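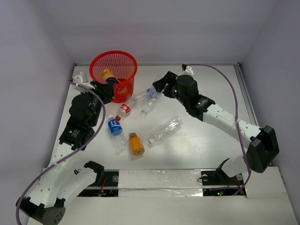 It is much easier to write a program for one arm and copy it than to make two arms respect each other, one of the students remarked in the club room at the end of the last practice evening, and she asked that this be put into the press release before anything else. We do so with pleasure.

STUDENT ROBOTICS CLUB OF LAKEL COLLEGE ENTERS THE CLOSTNESS TABLETOP CHALLENGE

Jultbridge, March

The Robotics Club of Lakel College, Jultbridge, announces that it will take part for the first time in the Clostness Tabletop Challenge, a competition for student teams which work with robot arms. The club will present a two-arm station which picks up plastic bottles from a table and puts them in a basket. The work on the station began in autumn and is done by the students themselves, in the evenings and during the project weeks of the college.

The Challenge in Clostness has been organised for several years for teams with a single arm. This year a class for two arms is opened, and the Lakel club has decided to enter this class only. In the two-arm class both arms must stand on the same table and share the same working area. Each arm must move at least one object in every run, otherwise the run is not valid. The students considered also the single-arm class, where they would probably have had more experience than some other teams, but the wish to learn something new was stronger.

The task

The rules of the two-arm class are short. Before each run the judges lay plastic bottles on the table in any position they like, and the team is not allowed to touch them afterwards. The bottles can be with a label or without, clear or coloured, and they may be pressed out of shape. The arms must bring them one by one to the basket. A bottle which falls from the table is lost for that run. A bottle which is dropped on the table may be picked up again, but the clock does not stop.

For practice the students use ordinary drinks bottles. The most liked bottle of the club is a short orange one, as it is easy to tell apart from the white table. The least liked is a long clear bottle without any label. On a white surface under the lamps a clear bottle is difficult for the software to find, and the reflections on its side can be taken for its edge. Much of the winter was spent on this question. The students tried different lamps and different exposure settings, and in the end they taught the program to look first for the cap and to guess the rest of the bottle from there. This method works well with red caps and white caps. With transparent caps it is still being improved.

Crushed bottles are a chapter of their own. The gripper closes until it feels resistance, but a crushed bottle gives resistance in one place and gives way in another, and then it turns between the fingers. The club has now a separate grip for such bottles, close to the end of the bottle and with less force. It is slower than the normal grip, and there was a long discussion in the club about whether the time is worth it. The slow grip has been kept.

Two arms, one table

The students divided the table between the arms with a line in the software, a little to the left of the middle. Bottles on the left side belong to the left arm and bottles on the right side to the right arm. The basket, a red one with a mesh wall, stands at the back on the left, so the right arm has a longer way and must pass through the area of its neighbour. For this reason the arms ask each other for permission. If one arm is over the basket, the other one waits with its bottle at an agreed point until the way is free.

In the first version the waiting was very polite and both arms could wait for each other without end. The present version gives priority to the arm which already holds a bottle. If both hold one, the left arm goes first. The students know that this is not the best possible solution, and a second group inside the club is preparing a plan in which the arms can hand over a bottle in the air. This will not be ready for Clostness.

Results until now

The club keeps a record book in which every complete practice run is written down with its result and, if something went wrong, with one sentence about the cause. In the current version of the program 59 runs have been recorded. In 53 of them all bottles reached the basket. Of the other runs, most were lost to the clear bottle without label, and the rest to bottles which rolled away when the fingers touched them from the side. The students are now changing the approach of the gripper, so that it comes down from above and not along the table.

A run takes at present about 2 minutes. The teachers of the college have asked the students not to make the arms faster before the competition. Speed gives points, but a lost bottle costs more of them, and the moving parts are also treated with more care at low speed.

How the club works

The Robotics Club is open to all students of Lakel College from the second year of study. Nobody needs to have written a program before. New members begin normally with the cables and the cleaning of the table, then they learn to move the arms by hand control, and after this they choose between the groups for gripping, for vision and for documentation. The documentation group has the duty of the record book and writes also the texts of the club, this one included.

Safety rules are the same for everybody. When the motors are under power, hands stay away from the table and one person stands at the stop button and does nothing else. Bottles are put in place only when the arms are switched off. Long hair is tied and scarves stay in the cloakroom. Each new member signs these rules, and each old member signs them again in autumn.

The members meet in the technical building of the college, on the ground floor. There are 2 practice evenings per week, and during the last weeks before the competition the room will be open in the mornings as well.

Support

The participation is made possible with the support of the company Saraç, Jultbridge, which pays the entry fee and the transport of the station to Clostness. The company has further offered its workshop for the building of a transport case. The case is at the moment the largest worry of the team – the station has to travel with both arms mounted, and it must pass through a normal door. A first case made of wood was strong enough but too wide. The second one is being cut now.

The college thanks Saraç for this help, and also the families in Jultbridge who have brought bottles to the porter's desk after a notice in the local paper. The club has enough bottles for the season and asks kindly that no more be brought.

Public practice evening

Before the departure to Clostness the club will hold a public practice evening in the technical building. Visitors may lay out the bottles themselves, in the same way as the judges will do it, and watch the run from behind the marked line. Children are welcome together with an adult. The beginning is at 6 p.m. and the entrance is free. The day will be announced on the notice board of the college and at the town library of Jultbridge.

Members of the press are asked to announce their visit in advance. Filming is permitted, but without flash or additional lamps, as these disturb the vision program during a run.

After the competition the record book and the program of the station will be given to the college library, where students of other schools can read and copy them. The team hopes that a second team from Jultbridge can be formed in the coming year.

Contact for the press: Lakel College, Jultbridge, Robotics Club, documentation group, technical building, ground floor. Enquiries are answered in writing or during the practice evenings.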